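List: play-kitchen-parts
Subject: Re: Set inventory and packing order, revision 2
From: Adom Zakaria
Date: 15 November 2018

Anum Bukhari wrote:
> I went through your packing list for the Tresgate kitchen set and I
> can't reconcile two of the lines. The colander is entered under
> "vessels" with the pot and the bowl, but the sheet that goes to the
> borrowing library has it under "flat and nested". Which one do I
> follow? Also the plate. The list says "plate, large" and leaves it
> at that. If a second plate comes back in the crate I have no way of
> telling which line it belongs to.
>
> Last point, the fruit. Please give the whole and cut pieces separate
> lines. Last November we had a return signed off complete with a
> whole orange in place of the half.

Anum, all three are fair. Taking them in order.

1. Colander. Follow the borrowing sheet. It is oval with a handle at each end, and it sets the footprint for the whole bottom layer of the crate. It should never have been with the vessels. I have moved it to "flat and nested" as the first line, open side up. The bowl goes into it, then the small fruit into the bowl. Nothing from the pan group goes in there, the perforations catch on utensil ends.

2. Plate. Agreed, size alone is no use. The line now reads "plate, large, pale lavender, raised rim". Any other plate gets its own line with its color written out. Please do the same on your copy, color first if you are short of column width.

3. Fruit and vegetables. Split as you asked. The orange is entered as "orange, half, cut face". Strawberries are entered singly, one line each. The bananas are one molded bunch and stay on one line. The green pepper is the piece that goes missing most often in my returns, it rolls under the pan, so check there before you bill for it.

For the check itself I lay everything out on a white top, cookware to the left, oven to the right, food wherever there is room between. Green and red pieces show up at once against white. On the old gray blanket I lost the pepper twice in one session. 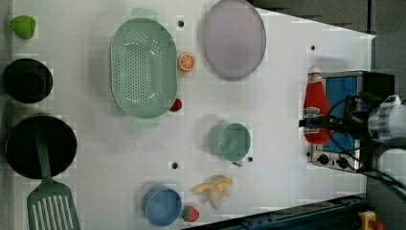

Philomena Amoah: I would still argue for laying out by crate layer. If the pieces are on the table in the order they go back in, the check and the packing are one job and you handle each thing once. With cookware left and oven right I end up walking around the table twice.

Philomena, I tried layer order with the Trollberg set and it works if one person does the check and the same person packs. With two people it falls apart, the second one does not know where layer one stops. I would leave it as a local choice and put both methods in the notes.

Some further changes in revision 2:

- The frying pan and the green spatula are listed together as a pair. The spatula travels lying across the pan, slotted head out, under one strap.

- The ketchup bottle has moved out of "food" and into "bottles and cups" with the light green cup. It is too tall to stand under the lid, so it travels on its side next to the oven. For the check, stand it up on its base and look at the cap. A Frimpong bottle will go back in the crate without complaint and the cap color is the quickest way to tell it from ours, which is white.

- The toaster oven stays the last item in. Two knobs, glass door, door handle. Check all of them before you sign. The door must be closed and taped with paper tape only. Celtimska sell a clear tape that leaves residue on the glass and I have spent enough time removing it.

- Crate weight limit for the shelf is unchanged at 18 kg. The set is nowhere near that, but people have been adding extras.
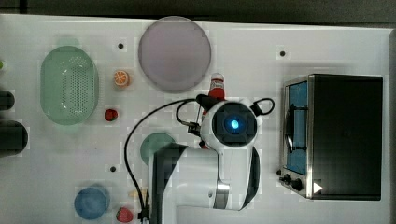 Check layout, ketchup bottle upright, oven at right.

Stock labels: I have 186 left from the run of 500, so please do not relabel a piece unless the old label is unreadable. Kofi Tetteh has asked for 40 of them for his crates and I will post those first.

Still open: whether the black pot should have its own line or go with the pan and spatula. I lean toward its own line. Ekua Kwofie had it with the pan in revision 1 and may have had a reason, so I will wait for her answer before I send the final sheet out.

Adom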